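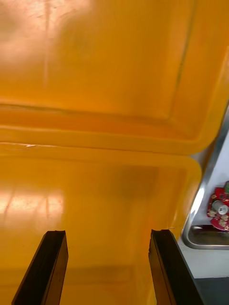 Nandano is hiring 2 part-time parts sorters for the returns bench at our Erholm shop, and I have been asked to write the ad. I have read a lot of ads for this kind of work and I don't believe most of them. They promise a "fast-paced environment" and a "passion for detail," and then the new person spends a morning finding out that the job is small parts and bins. So let's start with the bins. They are yellow plastic, they have a thick rim and streaky scuffs on the walls, and you will be looking into them for most of your shift. If that already sounds dull, trust the feeling and save yourself the application.

The work

Small electronic components come back to us in mixed lots, many of them with their wire leads still on. You take a lot, spread it where you can see it, and put each part in the bin it belongs in. Parts you can't identify go on the paper in the tray until somebody who can identify them has had a look. Then you fill out the lot sheet and start the next one.

We have a sorting guide. It was written for the Comusik returns, which are most of what we handle, and it is better than nothing. It claims to cover every part you will meet. I doubt that, and so will you by the end of the first week. When the guide and the part in your hand disagree, believe the part and write it on the sheet. Please don't force a part into a category to make the lot come out even. We have had lots that came out perfectly even and had to be sorted all over again.

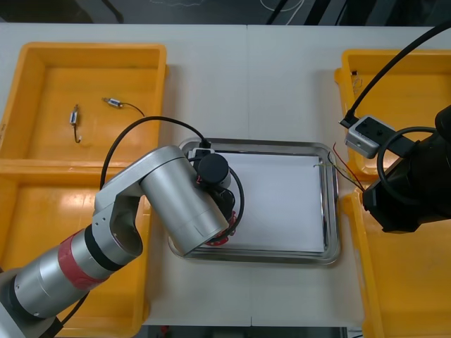 Leads get bent if you drop parts in from a height or scoop them out by the handful. Set them down and pick them up one at a time. This is slower. We know it is slower, and the hours were planned on that basis, so if anyone tells you that you should be moving twice as fast, ask them to show you.

Hours and pay

Shifts are 4 hours, mornings or afternoons, Monday through Friday. You pick one and keep it. The position runs 11 weeks from your start date. There has been talk of extending it into September and I would not plan a vacation, a lease or anything else around that talk. If it gets extended you will hear it in writing.

Pay is hourly, every other Friday, and the rate is printed on the application form so that you can see it before you fill anything in. There is no bonus for speed. There was one once, and the mis-sorts went up right along with it. Training is paid at the same rate as everything else. I mention this only after seeing a few places nearby that seem to think otherwise.

Who we are looking for

You need to see small things well, with or without glasses, and be able to tell similar colors apart under indoor light. You need steady enough hands to pick up a part by its body and leave the wire alone. You can sit or stand, whichever you like, and change your mind halfway through.

You don't need a degree or a certificate. We get applications with a page and a half of software listed on them, and I have yet to see what any of it does for a person holding a part with a bent lead. Experience in electronics is nice, though it cuts both ways: some experienced people look at a part for half a second, decide what it is and are wrong. I would take someone slower who turns it over first. Sewing, fly tying, model building, watch repair, sorting your uncle's coffee cans full of screws, all of that counts, so put it down.

References are optional. Everybody's references say they are wonderful.

What happens if you apply

You will be asked to come in for a short bench tryout. We give you a mixed lot, the guide and some bins, and leave you alone with them. You won't be asked where you see yourself in five years. Afterward we go through the lot together and you tell us which parts you weren't sure of. Having no doubts at all about a mixed lot counts against you. The tryout is paid whether or not we hire you.

No long sleeves that hang past the wrist, please, and leave bracelets at home or in your bag. Drinks stay off the bench, including the ones with lids. I have heard the argument about lids.

How to apply

Pick up a form at the front desk, 2218 Jardine Street, Erholm, on any weekday morning, or have one mailed to you. Fill it out by hand if you can; the lot sheets are handwritten and it helps to know that we can read yours. Skip the cover letter. If you want to tell us something the form doesn't ask, use the back.

Return it to Davina Lindsay at the same address. She reads all of them herself and answers all of them, including the noes. If you have a question about the work, put it on the form or ask her at the desk, and feel free to ask to see the bench before you decide whether to apply. I would, in your place.

Posted 5/28/26. Open until both positions are filled.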